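Open Day Gallery: Kitchen Manipulation Demonstration, Maltside
Sunday, July 28, 2024
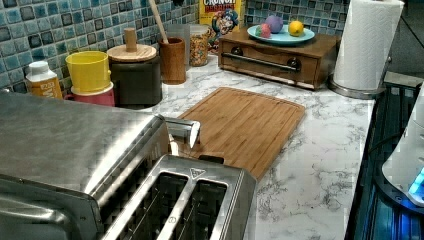
Can visitors operate the arm themselves during an open day?
Visitors aged 14 and over can take a turn at the leader controls in the afternoon session, one person at a time, with an operator holding the stop button. The autonomous runs are watched from behind the floor line.

Toaster station, Maltside demonstration kitchen. The two long slots run parallel and have thin guide wires inside, and the cutting board lies flat behind the toaster.
Work at this station covers approach, grasp and placement near a reflective metal body. Depth readings on polished surfaces are unreliable, so the planner uses a stored model of the toaster and corrects its position from color images.

Introduction

Sunedico opened its Maltside workshop to the public for one day. The subject was counter-level work in a domestic kitchen: picking up small household items, setting them down at a requested place, and handling containers with lids. The program was prepared by Sirkka Kettunen, who also ran the afternoon session. The notes below record the setup and the questions that came up most often. Technical terms are kept to those used on the day.

The counter

The back of the counter is kept full. A row of ordinary items stands along the tile: stacked cups, a dark canister with a wooden lid, a utensil holder, a jar of ring-shaped cereal and the cereal box behind it. Clearance between neighboring items is the main difficulty. A gripper that can reach an object in open space may have no collision-free path to the same object in a row.

Two of the containers call for different handling. The canister lid has an upright knob and is gripped from above. The cereal jar is clear, as is its lid, and the contents are easier to detect than the walls. The software estimates the outer surface from the visible cereal and adds a fixed margin.

The low wooden box has one drawer with a long horizontal bar handle. A bar is easier than a single knob, as the fingers can close anywhere along its length. Opening force is limited in software. If the limit is reached before the drawer moves, the arm releases and reports a fault.

The turquoise plate on top of the box holds three small round objects, among them a yellow lemon. Round objects roll when touched off center, so the fingers are centered over the object before descent and closing speed is reduced.

Equipment

The arm used at Maltside is a Rumero unit with a two-finger gripper and replaceable rubber pads. Pads are changed before each public session. Control software runs on a workstation under the bench, with a wired connection to the arm. No network connection outside the building is required during a run.

Training data for the kitchen tasks came from operator demonstrations recorded at Maltside and at the Bowen site. The current set holds 3,972 demonstrations. Recordings with a dropped object are kept and labeled as failures. Recordings with a missing sensor stream are discarded.

The morning session

The morning consisted of 49 autonomous runs. Each started with a typed instruction from the operator and ended when the arm returned to its rest position. Four runs were stopped by hand. Two of these were planning timeouts, one was a slipped grasp on the cereal jar, and one followed a visitor stepping over the floor line. The arm was restarted from rest in each case.

Run time varied with the target. Items at the front of the counter were reached directly. Items in the back row needed a higher approach and a slower descent, and these runs drew most of the questions about speed. The speed limit for public sessions is set below the limit used in daily testing, and it was left unchanged all day.

The afternoon session

Visitors moved a small leader arm by hand, and the larger arm followed. The assigned task was to lift the lemon from the plate and place it on the cutting board. Most first attempts ended with the fingers too high. A second attempt was allowed when the line was short.

Several visitors asked about force feedback. The leader arm has none in its present form, and contact has to be judged by eye. A version with feedback at the gripper trigger was bench-tested in June and is not yet cleared for public use.

Practical notes

The demonstration kitchen is on the ground floor at Maltside, with step-free access from the parking lot. Groups are limited to 14 people per session. Loose scarves and lanyards must be removed before using the leader arm. Photography is permitted from behind the line, without flash, as flash disturbs the color tracking.

Requests for the run log or for a school visit should be addressed to Sirkka Kettunen at Sunedico, Maltside workshop. The log lists the instruction, target and result for each morning run.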